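Helping the Clovberg Home Project: Your Questions

We get a lot of mail from people who have signed up to record examples with us, or are thinking about it, and we do read every bit of it. The questions that come up most are gathered on this page. If yours is missing, write to us and we'll be glad to add it.

What are the recordings for?

Kivton is our learning system for everyday household work, mostly picking up clothes and putting them where they belong. It learns from watching the job done many times over, in many different homes. By the end of June we had 1012 usable examples, which sounds like a lot until you think of how many ways a shirt can land on a chair!

Do I need to know anything about robots?

Not a thing. You guide the arm by hand, and the first session is all practice. Most people feel clumsy for the first 22 tries or so they tell us, and then it starts to feel like using a pair of long kitchen tongs.

How long is a session?

Plan on 2 hours, with a good break in the middle. We ask for 50 examples, but please don't race to get there. A slow, steady pickup teaches the system far more than a hurried one, and your shoulders will thank you too.

Should I tidy up first?

Please don't! Clear the floor enough that you won't trip, and put away anything private, such as mail or family photos. Otherwise leave the room the way you live in it. The plants and the furniture can all stay put.

I dropped something halfway through. Do I delete it?

Keep it, and mark it as a miss in Brodunov, the labeling page you log in to after your session. Misses are useful to us, and so are second tries. The only recordings we throw out are the ones where the camera was blocked or somebody walked through.

Can I use the same clothes every time?

Yes, as long as you change how they lie. Toss them, bunch them up, turn one inside out, let a sleeve hang over an edge. What we'd like to avoid is a neat little stack in the same spot every time - it's a very natural habit, and we all slip into it by the end of an afternoon.

Does it matter where I put them?

Beds, chairs and sofas are all welcome. On a soft seat, bring the fingers in low and open, and stop for a moment before you close them, so the start of the grip is easy to find when we label it later.
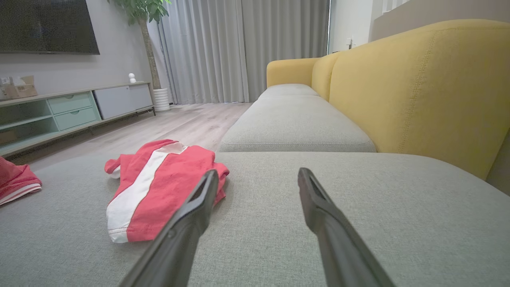
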